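Orndale farm stand thread for May, since a lot of you asked the same things by email.

We open at 7 in the morning and close when the tables are bare. Last week that was before noon. Eggs go first.

Eggs are limited to two dozen per household until the young hens start laying. They are eating plenty and giving us nothing so far.

Asparagus has maybe two weeks left. Rhubarb is fine. Strawberries are late because of the cold nights. I will post when we pick the first flats and not before, so please stop asking Amr at the register.

Spinach from the lower field is done. It bolted. We turned it under and put in bush beans.

Tomato starts are $5 each, 15 varieties. Koubek is the short one for pots. Skollton needs a real stake, a cage won't hold it. Don't plant either one out until the nights warm up.

We raised $1,635 in preorders toward the new walk-in cooler. Thank you. The old one is limping along and the compressor guy from Plidton is coming to look at it again.

Bring back your pint boxes and egg cartons if they're clean. We can't reuse the ones with torn lids.

Dalia is taking names for the fall root share. Beets, carrots, turnips, storage onions, some squash. Pickup every other week, at the farm only. No delivery this year, the van is needed for market.

Lunch on picking days is whatever you carry in. There is no kitchen at the stand and the nearest store is in Plidton.

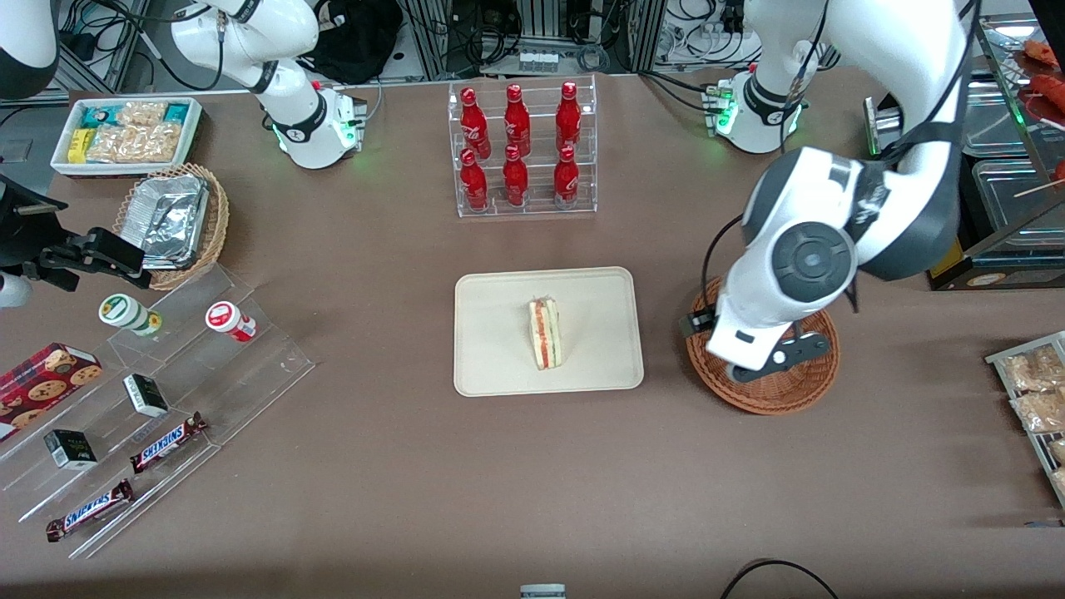

One wrapped sandwich, six Cokes.

Parking is on the gravel side only. The grass by the ditch is soft and we already pulled one car out with the tractor.

Next post when there are berries.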